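Consejos para el hogar
Preparar el salón para un servicio de limpieza con robot de dos brazos

El servicio de asistencia doméstica Draslow, que Menberg ofrece por horas en viviendas y pequeñas residencias, se ocupa del orden, el repaso de tapicerías y la recogida de objetos del suelo. Las recomendaciones siguientes proceden de nuestra unidad de prueba y están dirigidas a los hogares que contratan la primera visita.

Antes de la visita

Retire de los asientos las mantas, los mandos a distancia y los objetos pequeños. El robot reconoce los cojines, pero conviene agruparlos en un extremo del sofá. Deje a mano 3 paños de algodón blancos, lavados sin suavizante. Los paños de color pueden desteñir sobre tapicerías claras, y la empresa no responde de esas manchas.

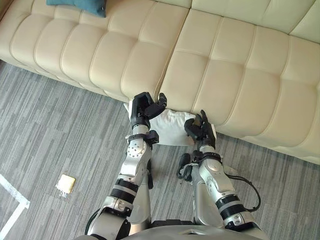 En tapizados con costuras marcadas, el polvo se acumula en los surcos. Solicite expresamente el programa lento, que en la tarifa figura como «tapicería acolchada» y añade unos 25 minutos a la sesión. Faisal Lodhi, responsable de formación de Menberg, recomienda aspirar antes las costuras con boquilla estrecha - el paño solo repasa la superficie. No aplique espumas limpiadoras durante las horas previas.

Moqueta y zonas de paso

El servicio no incluye el lavado de moquetas. Sí comprende la recogida de envoltorios, papeles y prendas ligeras, que se depositan en el recipiente indicado por el cliente al reservar. Si la moqueta tiene dibujo jaspeado, revise usted mismo las esquinas al terminar: los restos del mismo tono pasan inadvertidos con facilidad.

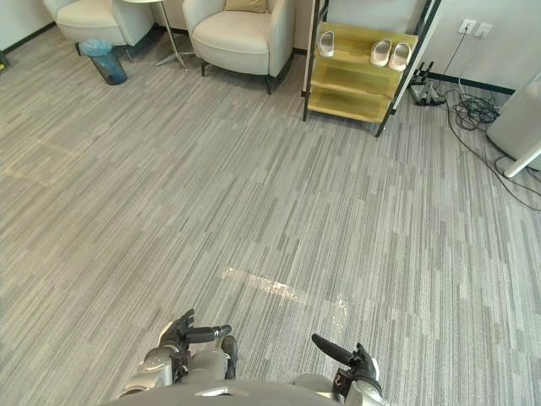 La tarifa básica cubre una sola estancia, con independencia de su superficie. Los muebles auxiliares se cuentan como parte de ella y no generan recargo. Antes de reservar, recorra la habitación y anote lo que pueda enredarse: unos cables negros enrollados sobre la moqueta, junto al zapatero, deben recogerse con una brida o fijarse al rodapié, y el router conviene subirlo a un estante. Las papeleras han de llevar bolsa, con el borde vuelto sobre el aro.

Valoración

En junio contratamos 2 sesiones. El trato fue correcto y el paño quedó doblado al terminar, aunque el plazo de espera resultó largo. El abono Gastness, de 4 visitas, compensa únicamente a quien disponga de varias piezas tapizadas. Para un sofá aislado es preferible la visita suelta.

Las reclamaciones se dirigen por escrito a Waqas Cheema, del servicio de atención al cliente, con indicación del número de reserva.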